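3 février 2023 – cahier d'atelier, poste conditionnement

Reprise des essais d'ensachage sur les petits flacons Jellness, version orange. Les flacons viennent du lot ouvert en novembre, les sachets du carton Manier que Rodel a remonté de la réserve. Njoroge voulait finir la série avant l'envoi chez Rerkent, on a donc laissé de côté les étiquettes de transport.

Le sachet se travaille mal quand il sort du carton. Les deux faces collent et l'ouverture ne se trouve pas du premier coup. J'ai essayé de le poser à plat sur le plan gris-bleu, de le lisser au bord de la main, puis de mettre le flacon debout au milieu pour vérifier le format. Largeur correcte. En longueur il reste de quoi rabattre une fois, deux si on tasse.
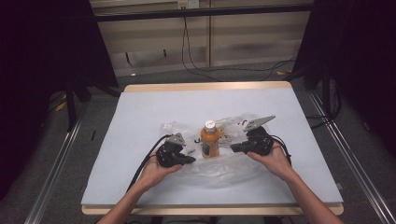 Flacon couché ou flacon debout : Alun préfère couché, bouchon vers le fond, parce que le poids tient le sachet pendant qu'on ferme. Angelica fait l'inverse, bouchon vers l'ouverture, et elle va plus vite que lui. Je garde la méthode d'Angelica pour la fiche de poste, à revoir si le bouchon accroche le plastique.

Étiquette : le bas du flacon frotte à l'entrée du sachet. Rien de visible sur les flacons passés ce matin, mais il faudra regarder les coins après le transport. Demander à Lagman si la colle est la même que sur la série précédente.

Plis : un sachet froissé n'est pas à jeter. Florante en a repris 20 déjà chiffonnés, tous ont fermé. Par contre, l'impression se lit mal une fois le plastique marqué, à signaler au client avant qu'il nous le signale.

Stock : 3 588 sachets au dernier pointage, 2 000 réservés pour Rerkent. Ne pas entamer la réserve pour les essais, prendre dans le carton ouvert.

À faire :
Recommander 3 000 sachets chez Manier, même format, et demander un échantillon en plastique un peu plus épais.
Contrôler le serrage des bouchons avant ensachage (Rodel).
Mettre à jour la fiche de poste, avec le sens du flacon.
Rendre à Alun le rouleau d'adhésif, il est sur l'étagère du fond.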